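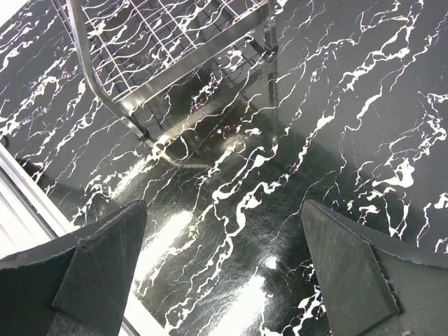
Oda Björklund wrote in after the last issue to tell me I'm wrong about dish soap, and that she has washed her cast iron with it for years without losing a speck of seasoning. Okay, Oda, I gave in and tried it! I'd been scrubbing mine with coarse salt and a paper towel like my aunt taught me, and going through a silly amount of salt (I buy the big box at Kvam, and it was gone by the end of winter).

So: a small squirt, warm water, a quick go with the brush, then straight onto a low burner until it's bone dry. After that I rub in the thinnest bit of oil I can manage and wipe it off again as if I'd made a mistake. The pan looks great. Eggs slide, mostly.

Two of you also asked about oven temperature for a full re-season. I do 200 Celsius for an hour, upside down, and open a window, please. My sister goes hotter and sets off her smoke alarm every single time.

Next issue I'm getting into carbon steel, which I've been putting off because mine has a rust patch the size of a quarter. If you've rescued one, write to me before I get the steel wool out!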